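Grimis Baking School, Nastmont
Kitchen and Dry Store Inspection Checklist, with Inspector's Comments
Form 1387, spring round (April) 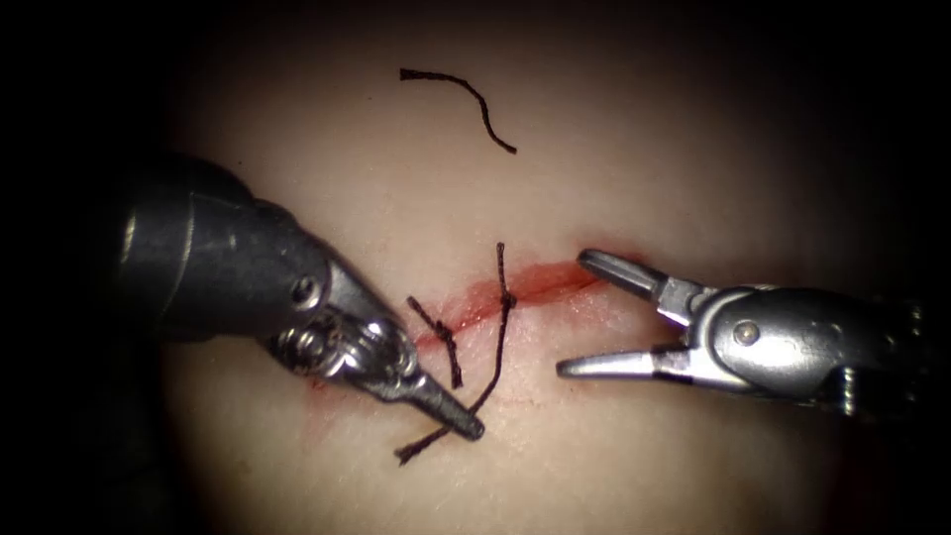 Two robotic surgical instruments at a soft tissue pad, with black sutures across the incision.

Premises: Teaching kitchen, proving room, dry store, cold store and wash-up
Inspected by: Weronika Górecki
Accompanied by: Fadwa Saber, Kitchen Manager
Time of arrival: 7.15 a.m.

Key to results
S = satisfactory
A = action required
N/A = not applicable at this visit

Items marked A must be answered in writing by the Kitchen Manager. Items marked S may still carry a comment, which should be read by the person in charge of the area.

Section 1. Dry store

1.1 Flour kept off the floor on racking or in lidded bins: S
1.2 Bins labelled with type of flour and date of opening: A
Comment: The strong white and wholemeal bins were correctly labelled. The rye bin carried a label for cake flour, partly peeled away. Ms Saber replaced it during the visit. The date of opening could not be established and the contents are to be discarded.
1.3 Older stock placed in front of newer stock: S
1.4 Scoops stored outside the bins: A
Comment: A scoop had been left in the icing sugar with its handle buried. The hook provided for it is behind the door and cannot be reached when the door is open. The hook should be moved to the end of the racking.
1.5 No sign of flour moth, weevils or mice: S
Comment: Traps checked and clear. The trap beneath the lower rack was dusty and should be renewed in any case.
1.6 Nuts, sesame and products containing them kept on their own shelf: S
1.7 Raising agents sealed and within date: S
Comment: The bicarbonate of soda is close to its date. The Landeg baking powder was opened recently and is in good order.
1.8 Floor dry and swept, including beneath racking: S

Section 2. Cold store and refrigerators

2.1 Refrigerators at 5°C or below: S
2.2 Freezer at -18°C or below: S
2.3 Temperature log completed twice daily: A
Comment: The morning readings are complete. Afternoon readings are missing on several days on which evening classes were held. It would appear that the day staff expect the evening tutor to take the reading, and the reverse. The duty is to be given to a named person on the rota.
2.4 Butter, cream and eggs covered and dated: S
2.5 Raw eggs stored below ready-to-eat fillings: S
2.6 Custards and cream fillings labelled with time of making: A
Comment: One tub of pastry cream was without a label. It was thrown away at the time of inspection. Labels and a pen should be kept on the refrigerator door, where they were at the autumn round.
2.7 Door seals clean and unbroken: S
Comment: The seal on the tall refrigerator has hardened along the lower edge. It still closes fully. Look at it again at the next round.

Section 3. Mixers, sheeters and small machines

3.1 Guard fitted to planetary mixer and machine stops when guard is raised: S
Comment: Tested at each speed. The Wulletti mixer stops promptly.
3.2 Emergency stop on dough sheeter in working order: S
3.3 Flexes and plugs sound, with no tape repairs: A
Comment: The flex on the hand blender nearest the sink shows damage to the outer sleeve. The blender was taken out of use and tagged. It must not be returned to the drawer until repaired or replaced.
3.4 Attachments stored clean and free of dried dough: S
Comment: The dough hook was clean. The whisk had a trace of meringue at the collar, where the wires meet, and was washed again. Tutors are asked to show students how to clean this part.
3.5 Written instructions displayed beside each machine: A
Comment: The card for the sheeter has faded and the paragraph on clearing a jam can no longer be read. A fresh copy is to be printed and laminated.

Section 4. Ovens and hobs

4.1 Oven thermostat checked against a separate thermometer: A
Comment: Both deck ovens were set to 200°C. The upper deck held steady at that figure. The lower deck ran cool at the back left corner, which agrees with the students' reports of pale bases on fruit loaves. An engineer should be called. Until then, the lower deck is not to be used for custard tarts or cheesecake, and core temperatures are to be taken on all enriched doughs baked there.
4.2 Oven doors close fully and handles are firm: S
4.3 Dry oven gloves provided at each station: S
Comment: Two pairs were worn through at the thumb and have been withdrawn. Sufficient pairs remain. Damp tea towels must not be used in place of gloves.
4.4 Sugar boiling carried out at the rear hob only, with cold water to hand: S
4.5 Space for hot trays marked and kept clear: A
Comment: Cooling racks had been set across the marked space, and trays were being put down on the bench used for weighing out. The racks belong beneath the window.
4.6 Extraction filters clean: S

Section 5. Hand washing, clothing and cleaning

5.1 Hand basin has hot water, soap and paper towels: S
5.2 Hand basin used for hands alone: A
Comment: Piping nozzles were found soaking in it. Ms Saber has spoken to the group concerned. A small lidded tub will be provided at the main sink.
5.3 Aprons clean, hair tied back or covered, jewellery removed: S
5.4 Cloths colour-coded and changed daily: S
5.5 Cleaning fluids kept away from food and in their own bottles: S
5.6 Piping bags single-use or boiled after each session: N/A
Comment: No piping class was held on the morning of the visit. To be seen at the next round.
5.7 Benches scraped before washing: S
Comment: Well done throughout. Flour and dough were put in the food bin and kept out of the sink, and the drain ran freely.

Section 6. Allergens and labelling

6.1 Allergen sheet displayed and matching the current recipes: A
Comment: The almond sponge now uses a different marzipan from the one listed on sheet 111. The sheet should be rewritten from the packet and signed by the tutor.
6.2 Separate tins and spatulas for bakes made without nuts: S
6.3 Bakes taken home by students carry an ingredient label: S
6.4 Students asked about allergies before their first session: S

Section 7. Fire and first aid

7.1 Fire blanket within reach of hobs: S
7.2 Exits clear: S
Comment: A delivery of flour had been left in the corridor on arrival and was moved to the dry store before the first class. Drivers should be asked to bring deliveries directly to the store.
7.3 Blue plasters and burn dressings in stock: S
7.4 Accident book available and entries complete: S
Comment: Minor burns from tray edges make up most of the entries. Tutors are reminded that hot trays are to be carried with both hands and that the carrier must call out when crossing the room.

General comments

The kitchen is kept to a good standard and the cleaning of benches and floors has improved. The matters needing most prompt attention are the damaged blender flex (3.3), the lower oven deck (4.1) and the allergen sheet (6.1). The allergen sheet must be corrected before almond sponge is next made. The afternoon temperature readings were also raised at the autumn round and should not need to be raised again.

Reply by Kitchen Manager

The items under 1.2, 2.6 and 5.2 were dealt with on the morning of the visit. The oven engineer has been asked to attend and a notice has been placed on the lower deck. Afternoon readings are now on the rota against the evening tutor's name. A new blender is on order. The hook for the icing sugar scoop has been moved, and the sheeter card is with the office for printing.

Signed: Fadwa Saber, Kitchen Manager
Received: Weronika Górecki

Copies to: office file; kitchen noticeboard (sections 1 to 5 only)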